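**Stagger in Wornero, version after the March patch.** I keep getting asked why the great mace sometimes breaks a Warden in two hits and sometimes doesn't. It isn't random. Thread, 1/16

2/ Every enemy has a hidden stagger bar. It starts at zero, your hits add to it, and the enemy drops to one knee when it reaches the limit. The limit for a Warden is 114. It is the same on all difficulty settings. Only health and damage scale.

3/ The great mace heavy attack adds 60. Two heavies add 120, so on paper two hits always break a Warden. Most of the build guides stop there, and that's why people think the game is cheating them.

4/ The bar drains. Draining begins 72 frames after the last hit that landed, then removes 1 point per frame. The game logic runs at 60 ticks a second whatever your screen is doing, so when I say frame I mean logic frame. Turning vsync off won't change any of this.

5/ Heavy into heavy on the great mace has 80 frames between the two impacts, with no cancel. So you land 60, wait out the 72, lose 8, and land another 60 on top of 52. Total 112. Two points short. Warden stays up and hits you in the recovery.

6/ Fotis Pappas had already worked out that it was "a tiny amount short" from video, but his capture was dropping frames and he couldn't pin the number down. I used the training yard in Vadstead with the debug overlay on and stepped through it a frame at a time.

7/ Fixes, cheapest first. Dodge cancel after the first heavy. The cancel window opens on impact frame 22 and a buffered heavy out of the dodge lands 69 frames after the first hit. Draining hasn't begun. Total 120, clean break.

8/ The dodge has to go sideways or back-diagonal. Straight back puts you out of reach on everything except the Warden captain, who has a wider hurtbox. Forward works but leaves you inside the shield, and see post 10 for why you don't want that.

9/ Second fix: the Ram's Charm, +2% stagger. Values are rounded down after each modifier, so 60 becomes 61. First hit 61, drains to 53, second hit takes it to 114. The check is "equal or greater", so that breaks. It is the smallest bonus that works and it costs you a ring slot.

10/ Shield hits. Anything that lands on the raised shield is multiplied by 0.8, so 60 becomes 48. At the uncancelled speed that goes 48, drains to 40, up to 88, drains to 80, up to 128. Three hits. With the charm it's still three. Go round the side.

11/ If one hit lands on the shield and one doesn't, you have 108 at best, before any draining. No amount of dodge timing saves that. This is the case I see most often in the clips people send me as proof of a bug. Check which side of the shield you were on for both hits.

12/ Things that do NOT affect stagger, tested in the same yard:
- weapon upgrade level
- backstab bonus
- the Strength stat
- fire or frost coating
- whether the Warden has noticed you

13/ One I haven't settled: Jussara Rangel reports that being in co-op raises the limit on the host's side only. I could reproduce a third hit being needed when I joined her session, but I couldn't read the overlay as a guest. It could be latency pushing the second impact past frame 78, which is the last frame that still gives you 114 from a plain 60 and 60. Needs two machines on a local network.

14/ For anyone checking my working: 60 minus 6 is 54, and 54 plus 60 is 114, so you can afford six points of drain. 72 plus 6 is 78. At 79 you get 113 and nothing happens. I ran 77, 78, 79 and 80 with the frame stepper and got break, break, no break, no break each time.

15/ Other enemies. Same drain rule for everything I've tried, different limits. I have the ordinary Marsh Thrall and both hounds written down, and they all fall to a single heavy, so the timing is irrelevant. The bosses on the Astora road reset their bar at each phase change, including when the phase change is triggered by your own first heavy. I'll do those in another thread once I have a save at the second gate again. 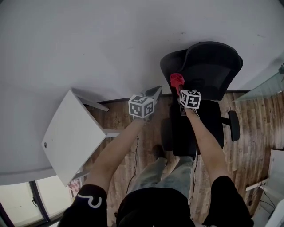
16/ Last part is input, as most of the replies will be about it. The dodge cancel needs dodge and heavy pressed inside the same buffer, and I get it more reliably on a pad than on a keyboard. Set heavy to the right trigger, dodge to the left bumper, and turn trigger deadzone down to the lowest setting that doesn't misfire. If you're practising for an hour at a desk, a plain black office chair with a mesh back and armrests will do. Put your elbows on the rests and keep the pad low. Then do it from the left and from the right of the Warden, in the yard, before you try it on the bridge. If you get a different frame count from mine, send the version number from the title screen along with the clip.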